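I have now slept in 218 rented rooms, and I can tell you that I have never once slept well on the first night. Not in the nice places, not in the ones that smell like soup. I lie there listening to a strange fridge and composing angry letters to the person who chose the pillows.

So this April, when I had six nights booked in Vavholm (a town I love mostly for its bakery), I decided to try something. I called Yolotzin Huerta, who ran a guesthouse for years and now fixes up other people's, and asked her what I was doing wrong.

"You get there and you go out to eat," she said. "You come back at eleven and the room is still a stranger."

Her rule is to spend the first hour indoors. Unpack everything, even for one night. Put your shoes where you'd put them at home. Open the window, lie on both sides of the bed, and pick one before you're tired enough to get mad about it.

I felt pretty silly lying down in daylight with my coat on! But I did it, and I found out that the left side sagged and the right side had a streetlight aimed straight at it. I picked the sag. 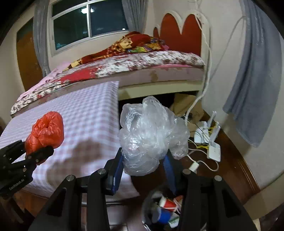 The checked pad folds over the front of the bed, with a small bin close by.

The other thing she's strict about is bedding. She thinks most hosts spend in the wrong place, on a big showy comforter, when guests mostly notice whatever is right under them. Last year she talked the owners of a place in Moura into skipping a 499-dollar headboard and buying decent pads and a second set of sheets for 398. They grumbled about it for weeks, she says, and then the reviews stopped mentioning backs.

I slept until almost seven that first morning, which for me is a small parade. The second night was worse (there was a wedding across the street, and they had a trumpet), so I'm not calling this science.

Next month I'm in Fludden, in a room over a hardware store. I've already packed my own pillow.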